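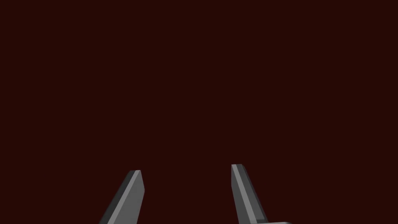 Wrist view from the simulator, gripper open, nothing between the fingers.

Wrist camera shows only background in teleop demos - trim or keep?

I'm recording demonstrations by remote control in the Hukholm simulator, using a 6-axis input device and the stock two-finger gripper. The task is a plain pick and place. Each episode is 300 steps. In a lot of them the wrist view is like the one attached: both fingers and flat dark red background. The fixed camera is fine. I have 76 episodes so far and train a small image policy on both views. At rollout the arm often hovers and does not commit to a direction. Should I cut these frames before training, or is the problem elsewhere?

Asked February 8, 2023

3 answers

Answer 1 (accepted)

Don't cut yet. First work out which of two cases you have.

Case one: the wrist camera is pointed away from the table at that moment. The frames are valid and the policy has to rely on the fixed camera and joint state. Keep them, but check that joint state is really going into the network. In the Yorath loader it is off by default and there is no warning.

Case two: the table and parts are missing from the wrist render. Step through one episode with both views side by side. If the fingers are closing on a part in the fixed view and the wrist view is still plain background, it's a render problem. Check the far clip distance and the visibility layers on the wrist camera. You can re-render from the saved states, so the demos are not lost.

For the hovering, look at your own pauses. People stop moving while they think, and the policy learns to stop too. I drop runs of near-zero action longer than 30 steps and leave the rest alone.

Answer 2

Had the same thing on Kornstead with a leader arm. Start pose was tilted too far up. Changed the start pose, recorded again, fine after that. Also 76 is not many if you randomize the part position.

Answer 3

Partly disagree with the accepted answer on pauses. If you delete steps from the middle of an episode and your actions are absolute poses, you get jumps. Either use deltas and recompute them after the cut, or shorten pauses to 2 steps so that the transition survives. The Trerkanell script does the second one - it was broken for gripper commands until the August release, so update first.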